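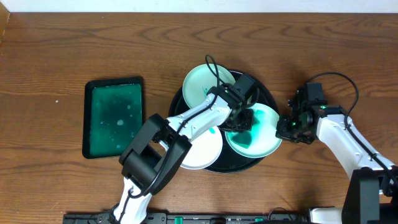

The Long Saturday Lunch

My grandmother never set a table for fewer people than she had chairs, and I suppose that's where I got the habit. Every Saturday in December we open the door at noon, and whoever wanders in gets fed. Bongani Matlala brings bread from Callunis, the bakery on the corner, and he always stays for the dishes -- bless him, even the big pots. Last winter his cousin Ruan Shabalala came for soup and left at 6, still talking about trains.

You don't need much money for this sort of thing, or much of a kitchen either. You need a pot that holds plenty and a willingness to let people sit where they like.
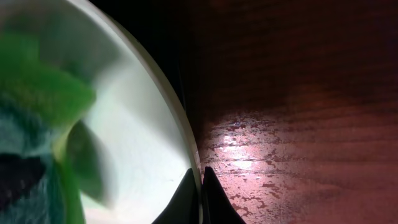 How far ahead should you invite people?

Two days is plenty, and I've had lovely lunches come together on the morning itself, with beans and whatever was in the drawer.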